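Chapter 3
Keeping a Shared Worktable in Order
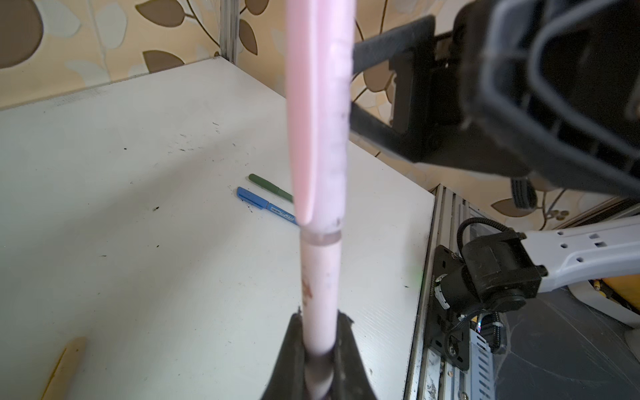 Figure 3.1. A worktable in use: a pink rod, two marker pens and a flat wooden stick. The tabletop shows scuffs and small black specks.

A shared table is the most heavily used piece of furniture in most classrooms, studios and family workrooms. It is written on, cut on, leaned on and cleared many times in a single week. When its care is left to chance, small tools go missing, pens dry out and marks build up on the surface until they can no longer be removed. This chapter treats the table and the small items kept on it as one subject.

Chapter 2 dealt with closed storage, such as drawers, cabinets and lidded boxes. The present chapter turns to items that remain in the open during work. These include marker pens, craft sticks, rods, rulers and similar light articles. Such items are inexpensive, and for that reason they are often left out of a household or school inventory. The survey of the Gastport workrooms by Lashari and Kettler, discussed in Section 3.2, found that 50 of the 90 items recorded as lost were pens or sticks.

Two terms are used throughout. A "resting place" is the spot where an item lies between one use and the next. A "home place" is the spot to which it returns at the end of the session. In Figure 3.1 the green and blue markers have their caps on and lie side by side, a sound arrangement for a resting place. Pens laid parallel are easy to see and easy to pick up. A home place asks for more: a tray, cup or rack that is used for the same items every day.

Surfaces are the second concern of the chapter. White tabletops brighten a room and make small parts easy to find, but they also show every mark. The student should learn to tell a scuff, where the surface itself has been worn, from a deposit, where ink or dirt lies on top of it. The two call for different treatment, and rubbing hard at a scuff will usually enlarge it. Section 3.3 sets out the cleaning sequence developed by Iordache for the Ernov workrooms - dry cloth first, damp cloth second, and a mild cleaner only where a mark remains.

Handled objects collect marks as well. Smudges and stains on a light-colored rod or handle should be noted when the item is put away, and the item should be set apart for cleaning before it goes back in the tray.

Terms to know
resting place
home place
scuff
deposit
clearing round

Before you read
Choose a table that you share with other people. Draw its outline on a sheet of paper and mark where each item lies in the middle of a working session. Keep the drawing. It will be needed for the exercise at the end of Section 3.1.

3.1 Resting Places and Home Places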